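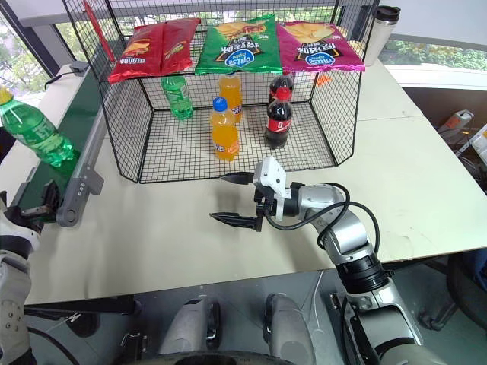

## Cadon Two-Level Counter Rack

The Cadon is a small wire mesh rack for snack bars, break rooms and checkout counters. Bags go on the upper level and bottles stand on the lower one. It ships flat from Ondell and goes together without tools.

| Item | Value |
|---|---|
| Width | 300 mm |
| Upper level depth | 200 mm |
| Lower level clear height | 141 mm or 300 mm |
| Finish | Black powder coat |
| Part no. | 1,443 |

Order the tall version for upright bottles. The low version takes cans and boxed juice only.

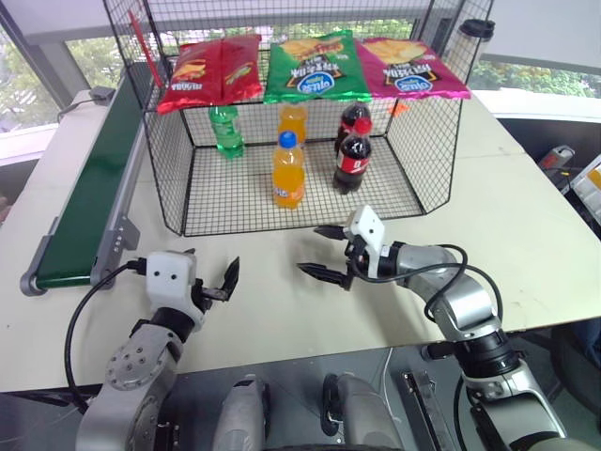 *Black finish, bags above, bottles below.*

### Cleaning

Wipe with a damp cloth and mild soap. Do not use bleach or steel wool. Dry the floor mesh before restocking.

### Notes

- Side panels are handed. Left and right do not swap.
- Clips from the older Mosevico rack do not fit.
- White finish was dropped in December. Spare white panels are sold while stock lasts.

Page revised May 2024.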